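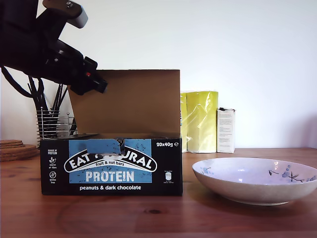 FOR IMMEDIATE RELEASE

Panamis Opens Its Snack Shelf Program to Every Branch Library in the Naltetti Valley

NALTETTI, 10/07/2022 – Panamis, the family-run snack maker that has been baking and packing in the valley for 23 years, is very happy to share that its Snack Shelf program will now reach every branch library in the area, from the big main building downtown to the little one-room branch out in Suksawat that so many of our neighbors grew up visiting after school.

The idea is a simple one, and we can't take all the credit for it. Back in June, the librarians at the Jesa branch told us that a good number of the kids who come in for homework help arrive hungry, and that the vending machine by the front door was the only thing on offer until supper. We sent over a few cartons of bars the very next morning, and then a few more the week after that, and by the end of the summer reading season the Jesa shelf had handed out 2,000 snacks to children, parents, grandparents and at least one very grateful piano tuner. 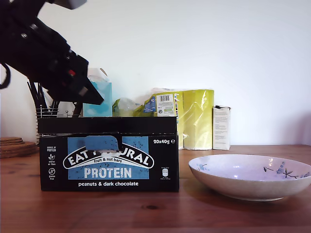 Panamis Community News, Issue 23, page 4

Starting this month, each branch will have a low shelf near the reading tables, stocked every week and open to anyone who walks in. There is no form to fill out and no card to show. Take one for now, and if there's a little brother or sister at home, please take one for them too! Libraries that allow food only in certain rooms will keep the shelf in those rooms, and the staff at each desk will be glad to point the way.

We have tried to listen closely to what families asked for. Some 337 of them filled out our paper survey over the summer (many with drawings on the back, which are now hanging in our break room), and the two requests that came up again and again were for less sugar and for something a child with a nut allergy could eat safely. So the shelves will carry our oat and seed bars, dried apple rings, plain crackers and small boxes of raisins, with the allergy list posted right alongside in large print.

Schools have been asking whether they can join in as well,

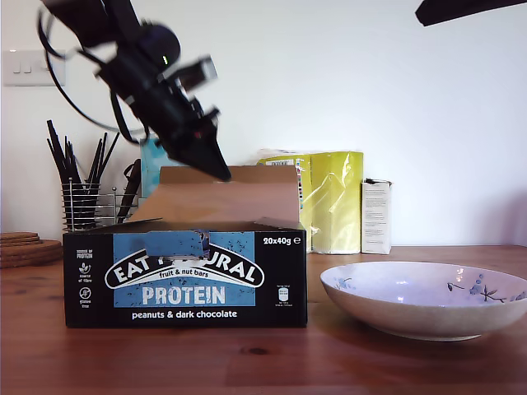

and the answer is that we would dearly love to have them, but we want to get the libraries running smoothly first. Our delivery van already makes a long loop through Suksawat and back over the hill road, and in winter that loop gets longer still. We expect to have more to say about schools in the spring.

In the meantime, there are plenty of ways to lend a hand. Shoppers who buy any Panamis carton at the Naltetti factory store through the end of the year will see a small donation bin by the register, and everything dropped in it goes straight to the branch of the giver's choice. Local growers with apples to spare are warmly invited to call the store as well. Last fall's crop gave us 401 trays of dried rings, and we would be tickled to beat that.

To say thank you, Panamis will hold an open house at the factory store, with cider, samples and a story hour led by the Jesa children's room. Admission is free and the parking lot behind the bakery will be open. Please watch the notice board at your branch for the day and time.

About Panamis

Panamis makes bars, crackers and dried fruit in Naltetti and sells them in shops throughout the valley. The factory store is open Monday through Saturday.

Press inquiries: please ask for the community desk at the Panamis factory store, Naltetti.

###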